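Wasent sees fuller cabins by spring, asks investors for a little more patience

Regional carrier Wasent expects its new routes to start paying their way by spring, chief executive Cletus Brannigan told shareholders, some of whom recalled hearing the same thing about last spring.

The airline added 20 weekly flights this year, most of them between its Trellamlow base and the lake resort of Riviere. Passenger numbers rose 6 percent. Seats rose 35 percent. Brannigan called the difference "room to grow," and the slide behind him called it the same thing in larger type.

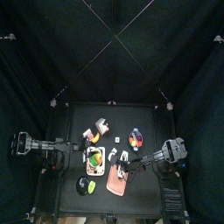
Fuel remains the biggest bill, followed by leases on the aircraft bought in to fly the Riviere run. Wasent has hedged part of its winter fuel at a price Brannigan described as "comfortable." Asked who it was comfortable for, he moved on to baggage fees, where the news was brighter. Revenue from checked bags is up sharply, helped by a new size limit for cabin luggage that most cabin luggage doesn't meet.

The company will not order more planes before November. It does plan to hire 200 people, chiefly cabin crew and ground staff, and to drop its early flight to Sudetti, which left at 5:10 a.m. and was popular mainly with the crew who flew it home.
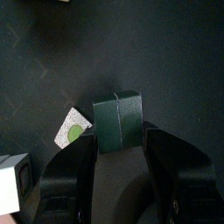
Fares are the delicate part. Wasent cut them hard over the summer to fill the added seats and would now like them back where they were, without passengers making a fuss. Brannigan said increases would come in small steps and would be handled with care. Shareholders may picture the dark green block held between two black gripper fingers, just at the tips, and decide for themselves how firm a hold that is. Advance bookings for the first quarter are ahead of last year, he added, though he declined to say at what price.

The dividend stays suspended. Coffee was served afterward, and a second cup was free.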